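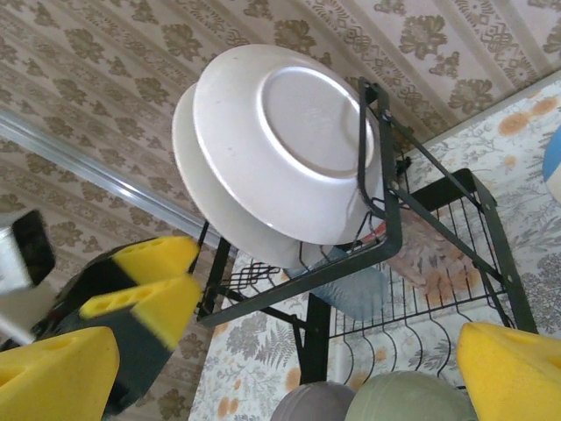 The Dish Rack Term

At Breltham Community College, the second-year robotics project used to be a line follower. Students built a small cart, taped a black track to the floor and spent the spring getting the cart around it. The department dropped the line follower two years ago. The replacement is dishes.

The course is called Applied Manipulation, and it runs from January to the end of the spring term. Each team gets an arm, a two-finger gripper with foam fingertip pads, a small camera at the wrist and a list of household jobs. Putting plates into a rack and taking them out again is the first job on the list and the one most teams are still working on when the term ends.

Plates were chosen because they are cheap and because they are hard. A dinner plate is smooth, has a thin rim and gives a gripper very little to hold. When two plates stand nested in the same part of a rack, the arm has to separate one from the other without dragging both. A glossy glaze also throws highlights, and a highlight along a foot ring can look like an edge to software that has not been taught otherwise.

The students do not write out the arm's movements line by line. They guide it by hand through the job, record what the camera sees and how the joints move, and use the recordings to train a model. One recording of one attempt is called a run. The course asks each team for 3000 runs by the end of term, which works out to a lot of evenings. A practiced student can finish 80 in a sitting before getting sloppy. The instructors ask people to stop before that point, since a careless run teaches the arm to be careless.

Recording takes place in several rooms, and the rooms are meant to look like places where people live. The department's first set of runs was made on a gray lab bench under gray walls. The trained arm did well on the bench and badly everywhere else. In the second year the students went looking for busier surroundings. Patterned wallpaper and flowered tablecloths are now common, and students are told to leave other things near the rack and in it. Balls of different colors turn up often. So do bits of packaging.

The software the class uses is called Rakena. It was started by an earlier group of students as a way to sort recordings and has been patched by every group since. It marks runs where the gripper closed on nothing, and it lets a student cut the dead time from the start. It also crashes when a file name has a space in it. Fixing that has been on the to-do list since the beginning, and the present class has added a warning to the login page instead.

Foam pads were another change. The first fingertips were hard plastic, and they chipped rims. The team that named itself Wedus tried rubber sheet, cork and two kinds of foam before settling on perforated wedges. Foam wears out. The pads lose their grip as the surface gets shiny, and a pad changed in the middle of a recording session makes the later runs different from the earlier ones. Teams now write the pad change in the log along with the room and the lighting.

Breakage is also logged. The class has broken 52 plates since the dish project began, most of them in the first year. A thrift store near campus sets aside mismatched white ones, and students collect a box every few weeks.

The term finishes with the Hultamau Cup, a one-day meet against three other colleges. It has a short rulebook. Each arm gets ten minutes at a rack it has not seen before, loaded by a judge. A plate moved to the table and set down flat scores full points. A plate set down on its rim and allowed to fall scores half, if it survives. No one may touch the arm once the clock starts. Last year's winning total was 131 points, and Breltham finished third after its arm spent four minutes trying to lift a plate together with the rack.

That failure shaped this year's work. The gripper had closed on a rack wire lying close to the plate, and nothing in the training runs had shown the arm how to let go and try again. Teams now record recoveries on purpose. A student starts with a bad grip, backs off and comes in from another angle. Some students dislike these runs because they feel like practicing mistakes, but the arms trained on them get stuck less often.

Students come to the course from different places. Some are in the electronics program and plan to work in warehouses or food plants. A few are nursing students who want to know what home-care machines will be able to do. The course has no programming requirement beyond one introductory class, and the instructors say patience matters more during recording weeks.

Next year's list adds cups, flatware and a drying towel. The towel was put on the list at the students' request. The instructors had wanted to wait another year.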